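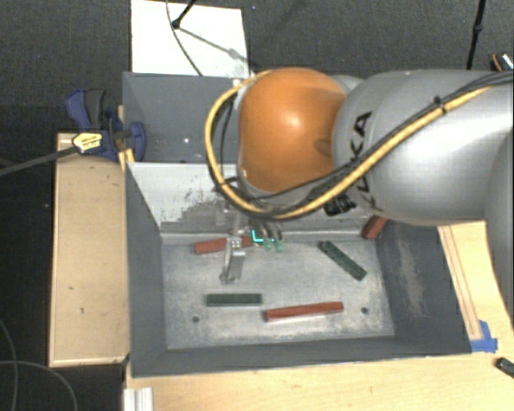
Water softener regenerates at 3 in the afternoon
chrysanthi_g

We bought a house in Stornby with an old Fisenine softener. It runs its cycle at 3 p.m., exactly when I want a shower. The manual is a photocopy of a photocopy. How do I move it to the middle of the night?

Posted in April, 3 replies

Mkhize
The clock is probably wrong — a power cut will do that. Hold the time button until it blinks, then set the real time. Mine came back by itself. Check the salt while you're down there.

trelell_tom
Get rid of it. I've had hard water for 8 years and my kettle only looks like a cave.

chrysanthi_g
It was the clock, off by eleven hours. The softener now runs at 2 a.m. and sounds like a burglar with a bucket. Thanks, Mkhize. Tom, I'm keeping it.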